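Sorting out the craft room power situation (and a few bench tips while we're at it)

I finally tackled the back room over the long weekend and I'm so pleased with it that you're all getting the notes! If your sewing or craft corner has grown one gadget at a time like mine did, you'll know the state it was in: iron, glue gun, lamp, phone charger and overlocker, all fighting over the same spot on the wall.

Start with everything unplugged and on the floor. Then only bring back what you used in the last month. I found two chargers for phones we no longer own and a soldering iron I'd been looking for since December.

Next, label both ends of every cord. Masking tape folded into a little flag is fine, but Majdi Abu Hammour from our Turuvberg swap group put me onto bread bag tags and I love them. They clip straight on, they take permanent marker beautifully, and they come off again when you change your mind (I always do).

Now, the cube sockets. I'm a big fan of having the switch on top where your hand can find it, especially with an iron going.

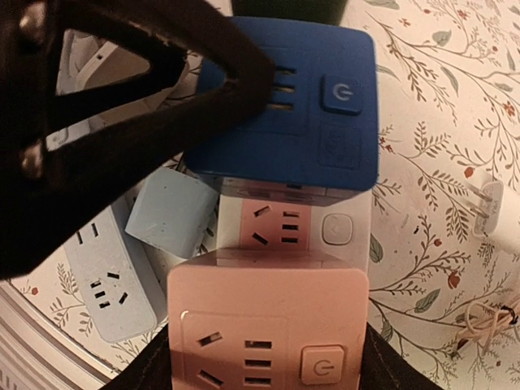 Blue cube on top of the stack, power button beside the slots.

Give the iron its own wall outlet. Please don't run it off a cube or a power board with a heater going as well, and don't plug one board into another. Check the rating printed on whatever you've got and add up what you're asking of it. If a plug ever feels hot or looks brown around the pins, bin it.

Keep cords off the floor where your chair rolls. A strip of adhesive hooks along the underside of the bench does a lovely job. Mine are 70 cm apart, which was a bit too far for the thin lamp cord, so go closer if yours is droopy.

Covering the worktop

This was the fun part. A printed sheet over an old table brightens the whole room and goes straight in the wash! Choose a tight weave so pins and needles don't vanish into it, and iron it before you lay it, because you won't want to later. I like a pale background with a small pattern. Dropped beads show up nicely on the plain bits.

To stop it creeping, run a bit of non-slip drawer liner underneath along the front. Bulldog clips at the back corners hold well too. Spray adhesive is a mistake I've made for you (sorry, Widley table).
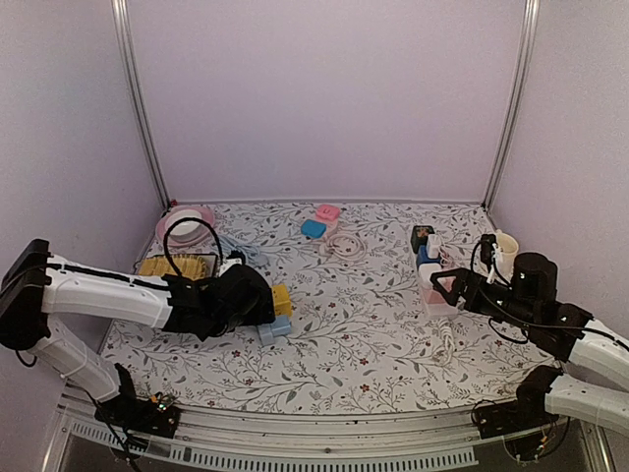

White sheet with grey branches and little dark red flowers.

For glue jobs, put an offcut of baking paper on top and peel it off when you're done. Candle wax comes out with brown paper and a warm iron. Beetroot, in my experience, doesn't come out at all.

Paint colours for a small workroom

Pale grey with a drop of mauve in it is gorgeous for matching thread, much kinder than bright white under a lamp. Two coats, and do the corners first with a small angled brush. I used 4 litres and had almost half a tin left over, so I did the inside of the cupboard as well.

Write the colour name and the date on the lid before you put the tin away.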